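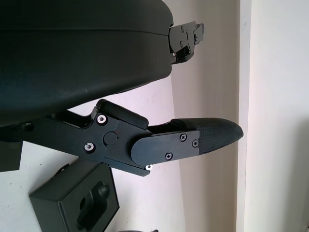
Wenn der Herbst kommt und die ersten Hemden wieder gebügelt werden wollen, hole ich mein altes Bügelbrett aus der Kammer, und jedes Jahr denke ich dabei dasselbe: Der Bezug müsste eigentlich mal wieder gewaschen werden! Man sieht es ihm ja nicht gleich an, aber Stärke, Kalkwasser und das eine oder andere angesengte Fusselchen sammeln sich eben doch, und irgendwann landet der gelbliche Rand auf der guten weißen Bluse. Darum heute ein paar Dinge, die sich bei mir rund ums Bügeln bewährt haben.

Den Bezug ziehe ich ab und wasche ihn bei 60 Grad, falls er aus reiner Baumwolle ist (bitte aufs Etikett schauen, die beschichteten vertragen das nicht). Danach kommt er noch leicht feucht wieder aufs Brett. So zieht er sich beim Trocknen schön straff, und man spart sich das Gezerre an der Kordel. Wer mag, legt bei der Gelegenheit eine zweite Lage Molton darunter. Ich habe einen Rest von Dorimora genommen, eigentlich als Tischunterlage gedacht, 11 Euro hat er gekostet, und seitdem drücken sich die Streben vom Gestell nicht mehr durch.

Nun zum Bügeleisen selbst. Klebrige Stellen auf der Sohle gehen fast immer mit einem feuchten Tuch und etwas Natron weg, natürlich bei kaltem Eisen und gezogenem Stecker. Keinen Topfkratzer nehmen, auch wenn es in den Fingern juckt. Bei Resten von Vliesline hilft es, das Eisen lauwarm werden zu lassen und über ein altes Baumwolltuch zu schieben, bis nichts mehr abfärbt. Mein erstes Eisen, noch ein Geschenk zum Einzug, habe ich mit Scheuermilch ruiniert, und das ärgert mich bis heute.

Ins Dampfeisen kommt bei uns halb Leitungswasser, halb destilliertes. Unser Wasser ist sehr hart, in anderen Gegenden reicht vielleicht Leitungswasser allein, da hilft ein Blick in die Gebrauchsanweisung. Parfümiertes Bügelwasser habe ich früher gern gekauft, das von Wonarano roch so herrlich nach Lavendel, aber es gab mit der Zeit bräunliche Tropfen. Heute hänge ich lieber ein Lavendelsäckchen in den Schrank.

Die Reihenfolge beim Hemd ist eine Glaubensfrage, ich weiß. Bei mir kommt zuerst der Kragen dran, von den Spitzen zur Mitte, dann die Manschetten, die Ärmel, die Passe und zum Schluss der große Rest. Knopfleisten bügele ich von links auf einem gefalteten Frotteetuch, da sinken die Knöpfe ein und nichts verkantet sich. Dunkle Sachen grundsätzlich auf links, sonst glänzen die Nähte!

Leinen mag es feucht. Ich sprenge die Tischwäsche am Abend vorher ein, rolle sie fest zusammen und lasse sie über Nacht in einer Schüssel mit Deckel liegen. Unsere große Tischdecke ist 230 cm lang, die falte ich der Länge nach einmal und bügele erst die eine Seite, dann die andere. Den Bruch streiche ich nur mit der Hand glatt. Und falls doch einmal etwas dazwischenkommt: Die Rolle bitte nicht tagelang stehen lassen, sonst gibt es Stockflecken, und die sind hartnäckig. Im Kühlschrank hält sie sich notfalls einen Tag länger.

Quietscht das Brett beim Aufklappen, genügt ein Tröpfchen Nähmaschinenöl ins Gelenk, den Überschuss gut abwischen. Und die Gummifüße, die immer verloren gehen, gibt es einzeln im Eisenwarenladen.

73 Mal geteilt · 23 Kommentare

Kontakt | Impressum | © Haushaltsecke Getard | Nach oben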